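FOR IMMEDIATE RELEASE

Zurdale publishes free home guide to the low shelf – and what to keep on it

BRUSTALCOMBE, Wednesday, June 9, 2021 – Zurdale, the home organizing service based in Brustalcombe, today put out "The Low Shelf," a free guide to storing everyday paper goods in small rooms. Tissues mainly. Also napkins, paper towels, the spare rolls that end up on top of the fridge. The guide can be picked up at the Zurdale office on Lultham Road or requested by mail, no charge either way.

It is the first thing Zurdale has published for people who are not already clients. 82 households tried the draft in March and sent back their notes. Most of the notes were about tissues.

"We thought people would write to us about shoes," said Gunvor Hägglund, founder of Zurdale. "Shoes or cables. We got pages and pages about tissues. Where do they go, why are there so many open ones, why is the new pack always in the other room. So we threw out our chapter order and started with tissues."

The guide is short and meant to be read standing up. It asks for one low piece of furniture per room, wood if you have it, with a top and a second level near the floor. A side table will do it. So will a plant stand, or a bench with a shelf under it. Nothing in the guide requires buying anything and there is no shopping list in the back.

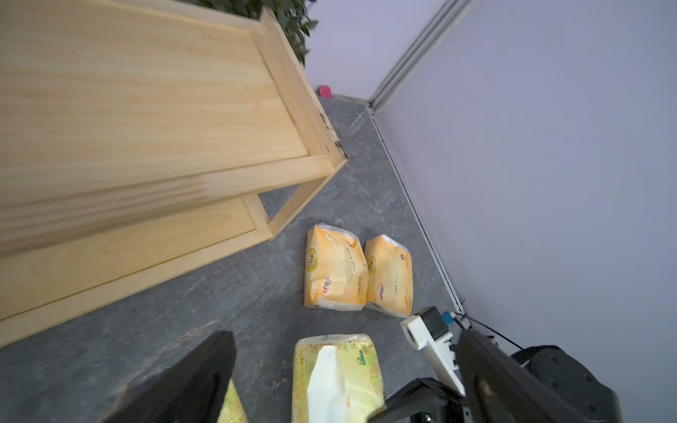 Old furniture is fine. Better than fine in fact, says Hägglund, who would like to see fewer people throw out a table over a stained corner. Chips, marks, a knot in the wood, an end that was never sanded properly – wipe it down, check that it stands steady, use it. The section on checking secondhand pieces runs to one page and covers wobble, loose screws, splinters and the underside, which hardly anybody looks at.

"Turn it over before you bring it home," said Hägglund. "Run a cloth along the edges. If the cloth catches, so will your sleeve. Sandpaper, couple of minutes, finished."

A rim around the top gets its own paragraph. Zurdale organizers like a rim. Soft packs slide, especially the ones in shiny plastic, and a raised edge keeps them from going over the side each time somebody pulls a tissue. Where a table has no rim the guide suggests a shallow tray, or just moving the packs to the lower level.

Why soft packs

The draft started out covering boxed tissues only. That changed after March. A good share of the testers buy soft packs, the plastic-wrapped kind with a slot and a tissue coming up through it, and soft packs do not behave like boxes. They lean and slump. A half-empty one folds over and hides behind a full one, and then it gets forgotten and a third one gets opened.

The final version gives soft packs most of the space. Main points, for editors who are short on room:

Take everything out first. Every pack in the room, open or not, down on the floor where it can be seen. This is the step people skip and it is the step that does the most.

Sort by size before brand or color. Big flat ones together, small ones together.

Open packs go on top, closed packs go on the lower level. If there are two open packs of the same size, one moves to another room that day.

Stand the small ones up if the shelf has a rail or a leg for them to lean on. Lay the large ones flat with the slot facing up.

Tuck in the long flaps. A tissue hanging halfway out picks up dust.

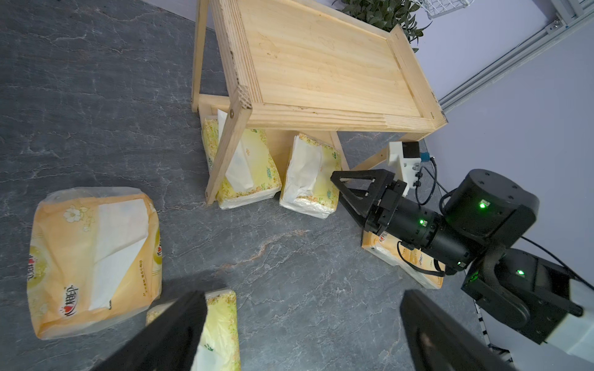

Count what you have only after the sorting is finished. Testers who counted first tended to stop there, pleased or horrified, and the packs stayed on the floor till evening.

The guide puts the whole job at one short session per room. Testers with kids said longer. Testers with kids and a dog said a good deal longer, and one sent in a full page on the subject, parts of which are quoted in the guide with permision.

Floor first

One chapter has nothing to do with paper. It deals with the floor around the low shelf, on the grounds that things kept low get cleaned around and never under. Zurdale recommends leaving the space directly below the bottom rail clear, and keeping the shelf a hand's width off the wall so a mop or a vacuum nozzle can get behind it. Houseplants can stay close by but not where they drip on the packs. Hard floors, stone-look tile and so on, are easy. Carpet under a lower shelf takes more patience.

Households with a hard floor should also put felt under the legs. The guide has a cutting pattern. Old wool sweater works, so does the stuff sold in sheets at the hardware store.

"I have moved a lot of tables over a lot of floors," said Hägglund. "You hear the scratch before you see it. Put the felt on."

About the yellow packs

A question that came in from several testers, so it is answered in the guide and we repeat it here. What to do when all the packs look alike? Many soft packs come in nearly the same wrapper across sizes – pale yellow, a bit of orange, flowers, speckles – and on a low shelf, from standing height, they are hard to tell apart. The 心相印 packs used while the guide was being put together are a fair case, yellow and more yellow.

Zurdale's answer is to go by position. Large on the left, small on the right, same in every room. Labels were tried in the draft and dropped. They fell off the plastic, and the testers who did keep them said they never read them.

Turning the printed front outward helps some. It also makes it obvious when a pack is the last one, as there is nothing printed behind it.

The other suggestion, from a tester in Lultham, was to buy a different color. It is in the guide under "Other ideas."

Picking up a soft pack

Sounds silly, takes up half a page. Hold the pack low, by the body, and keep fingers off the slot. Squeezing from the top pushes the tissues down and tears the opening wider, and after that the tab won't stay up. Lift it out past the rail before tilting. Set it down and let go, don't push. An older tester with stiff hands wrote in asking for this part and Zurdale has kept it in her wording as far as possible.

For anyone with limited grip, the guide suggests keeping the daily pack on the top level near the front corner and using the lower level only for stock. Bending down for a tissue should not be part of anyones day.

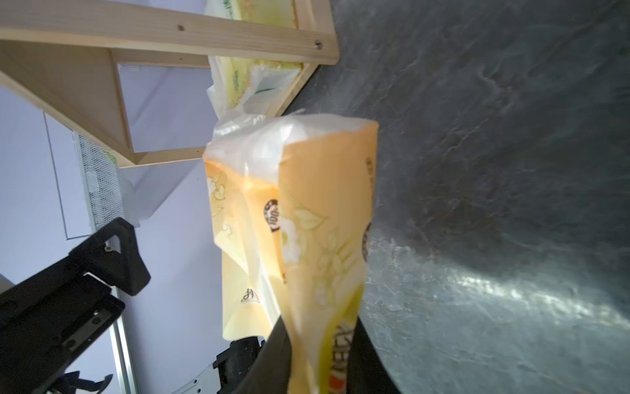
What testers said

515 written comments came back from the March round. Zurdale read all of them, which took longer than planned and is why the guide is out in June. A few, printed here with the writers' agreement and without names:

"Found four open packs behind the couch. I live alone."

"The table was my mother's and I was going to put it out on the curb. Now it's in the hall with the tissues on it and the keys."

"Please say something about cats." (There is now a section about cats.)

"My husband put everything back the old way by Sunday. We are trying again."

"Good guide. Too much about felt."

The felt section was shortened. It was then made longer again after other testers asked for the pattern, so apologies to that reader.

Printing and pickup

The guide is printed in Brustalcombe by Zarei, a family print shop, on uncoated stock. First run is 2487 copies. That is an odd number and comes down to how much paper was left on the roll. When those are gone there will be a second run, date to be set. No digital edition at this stage, though Zurdale is looking at large print and would like to hear from readers who need it.

Copies are at the front desk of the Zurdale office, Lultham Road, during normal hours. Take one, take two if there's a neighbor who wants one. Libraries, clinics and schools can ask for a bundle and it will be dropped off anywhere in Brustalcombe or Lultham.

Free room visits

To go with the release, Zurdale is giving away seven room visits. One room each, one organizer, using furniture already in the home. Households in Brustalcombe and Lultham can put their name down at the office or by letter. Renters welcome, and small rooms are preferred. Names will be drawn at the desk and the winners called by phone, so please write the number clearly.

Visits cover one low shelf or side table and whatever paper goods are in the room. They do not cover closets, garages or attics. Please don't tidy up beforehand, the organizers would like to start with things as they are.

Coming next

Work has begun on a follow-up about entryways. Shoes, finally. Testers from the March round will get the draft first and anyone else who wants to be on the list can leave their details with the office. It will follow the same format, short pages and no shopping list.

About Zurdale

Zurdale is a home organizing service in Brustalcombe, founded by Gunvor Hägglund. It works in apartments and small houses, one room at a time, with the furniture people already own.

Press contact

Gunvor Hägglund, Zurdale, Lultham Road, Brustalcombe. Review copies on request, please give a mailing address. Interviews by phone, mornings are best.

– END –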